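News > Robotics > Software

We use cookies to remember your settings and count visits. By staying on this page you accept them. Manage choices

Kevar opens up its planner for taking old computers apart

Kevar, the disassembly planning software that has been getting a lot of love from robotics students this year, is now free to download with full source code. The release went up Thursday morning, and it includes the piece many people had been asking for: the part of the planner that decides what to do when the inside of a computer doesn't match the picture it was expecting.

That happens all the time with used desktops. Two machines of the same model can come off the same truck with different cards, a different drive in the bay, and wires tucked wherever the last owner left them. A fixed script gets through the first one and then grabs at thin air on the second.

Kevar starts from what the cameras can see right now. It builds a rough map of the open case, labels the parts it knows, marks the stretches it can't make sense of, and then works out an order for removing things. Cables get treated as soft obstacles, so the planner will happily pick a longer path to a memory module if the short one means dragging a finger through a bundle of wires.

"The old version wanted to be sure about everything before it moved," said Iestyn Lewis, who wrote most of the new planning code at Wovuvport. "This one is fine with not knowing what's in a corner. It just stays out of that corner until it has a better look."

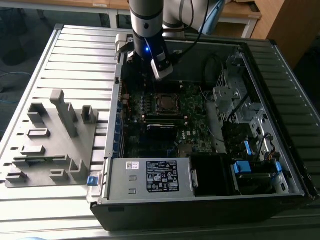 The team trained the perception side on 3000 labeled views of open desktop cases, and those labels are part of the download too (a lovely bonus for anyone who has ever tried to outline a ribbon cable by hand). In the final round of testing, the software planned 954 removals, covering 14 kinds of part. Wovuvport has posted the logs for all of them, including the ones that went wrong, and the failed runs make great reading. Shiny metal is still a headache. So are latches that have to be squeezed and slid in the same motion.

The new control layer may turn out to be the bigger deal for people who already have a robot on a bench. It watches the force at the gripper and compares it with what the plan said to expect. If a module should lift with a light pull and doesn't, the arm backs off, the camera takes another look, and the planner gets to try a different approach. All of this used to be buried in a pile of settings. Now it sits in one short file with plain names, and you can change it while the program is running.

Gualtiero Bellini, who runs the automation group at the repair firm Lo Presti, has been using early builds since September. His favorite feature is a small one, a replay window that shows each decision next to the camera view that led to it.

"I used to spend my evenings reading numbers in a log," Bellini said. "With the replay I scroll back to the bad grasp, and there it is, the planner thought a shadow was a slot. I fix it and go home!"

Setup has been cleaned up as well. Fixture layouts can be loaded from a drawing file, so the planner knows where it may set a part down, and there's a dry-run mode that plays the whole plan on screen before any motor turns. The guide walks through 13 practice tasks, starting with a single memory module and working up to a power supply with its wiring still attached.

An add-on that connects Kevar to Truvent, the parts-tracking tool, is still in testing. Lewis said it will come out once the team is happy with how it handles parts that have no readable label. Laptop support is further off, and he wouldn't be pushed on a date, though he did say a first attempt at finding hidden screws is already running on his own machine.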